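Care of small electric cooking pots: lids, rims and control panels

Most faults reported with compact electric pots come from water in the wrong place. Condensation runs off a lid on to the controls, or a wet base is set down on its contacts. Both are avoided by handling and cleaning habits that add very little time to the job. The notes below apply to single-vessel pots with a rotary dial and a separate glass lid. Models with a lift-out inner pan are dealt with at the end.

Before cooking

Check that the dial is at its off position before connecting the plug. On many pots the dial has a raised grip and no pointer, so learn which alignment means off and check it by touch as well as by eye. Stand the pot on a level, heat-tolerant surface. Concrete, stone and tile are suitable. Oilcloth and thin plastic mats are not.

Leave a gap between the pot and the wall. Steam released repeatedly against one patch of emulsion will lift it within a season, and white paint yellows first. If the worktop is shallow, bring the pot forward whenever it is in use and push it back when cold.

Removing the lid

Tilt the far edge up first so that steam leaves away from the hand. Hold the lid over the opening for a moment to let it drain, then carry it off level and to the side. A lid carried at a steep angle across the front will drip on the dial. Put it down on a folded cloth, rim downwards. Hot glass should not be placed directly on cold stone. 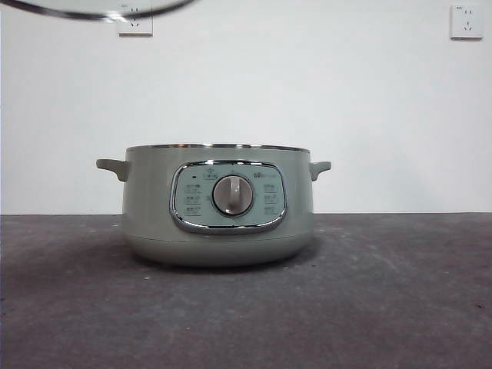
Sage-green pot with the lid off. The chrome rim and the panel surround both show smears readily.

Cleaning the rim and panel

The metal rim collects starch and fat at the point where it meets the body. Wipe it with a cloth wrung out in warm water and washing-up liquid, then dry at once. In hard water areas a white line will form. Remove it with one part white vinegar to two parts water, left on for a few minutes under a damp cloth. Do not use scouring powder on bright metal or on matt finishes — the second will polish up in patches and cannot be restored.

Clean the panel with the plug out. Use a barely damp cloth, working outwards from the dial. A dry cotton bud will clear the ring at the base of the knob. Printed symbols wear away under solvent cleaners, including most glass sprays.

The underside of each side handle is often missed. Grease builds up there and makes a full pot difficult to grip.

Lids

Wash separately. Where a dark band is fitted round the glass, run a soft brush along the joint and stand the lid on edge to dry. Discard any lid with a chip, however small.

Inner pans and storage

A lift-out pan must be dry underneath before it goes back. Residue on the heating plate causes uneven heating and a scorched smell. Store the pot with the lid upside down and a sheet of kitchen paper between the two, and coil the flex loosely beside it.

Page last revised 16 November 2022. A sheet on descaling kettles will be added in December.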